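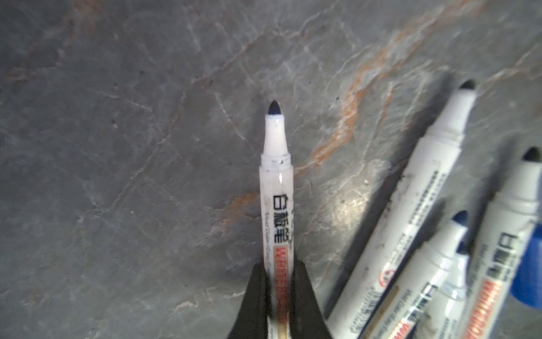 Whiteboard marker, uncapped, held between the two fingers.

Budget for the second cell

The April budget for the Otska cell has two large lines and a tail of small ones. The large lines are the arms and the enclosure. I have left the arms alone, as Trerker holds its price for 30 days and the quote is already in. The tail is where the first cell overspent, mostly on cable, brackets and delivery.
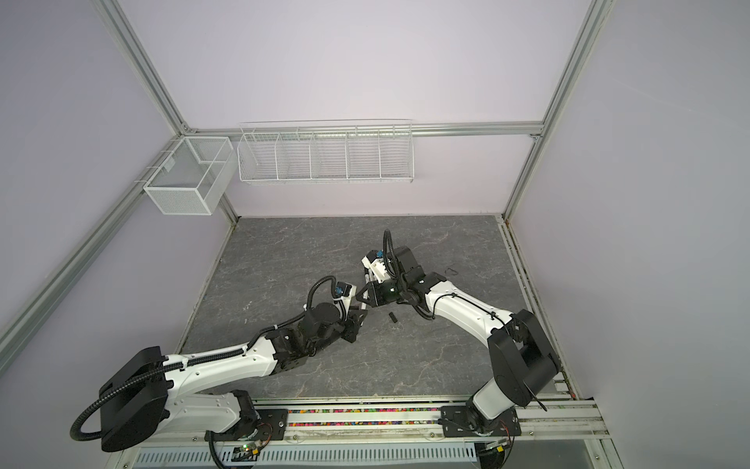 Enclosure costs depend mainly on how much extrusion goes in. Zelov charges by the cut as well as by the metre, so a frame with odd lengths costs more than it looks on paper. I have kept the layout with both arms on one track along the front edge, and the wire baskets hung on the back wall - they take no floor area and come to very little next to the rails. Lead time on the profile is 13 working days.

Cabling gets its own line this time. Rondonuwu supplies the corrugated conduit only in full reels, so the spare length has to be paid for whether it is used or not. I have also added two spare sets of fingers.

Consumables were missing from the first budget. Markers are cheap, but uncapped ones dry out, so they go down as a repeat order.
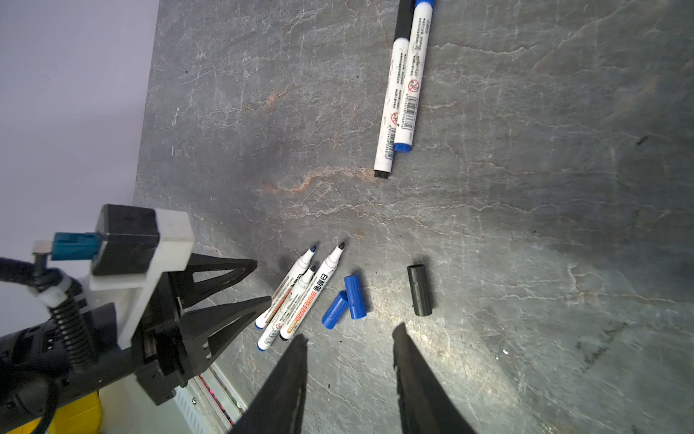

Markers and caps on the marbled top, fingers open.

The remaining open item is delivery, which Zelov has yet to quote.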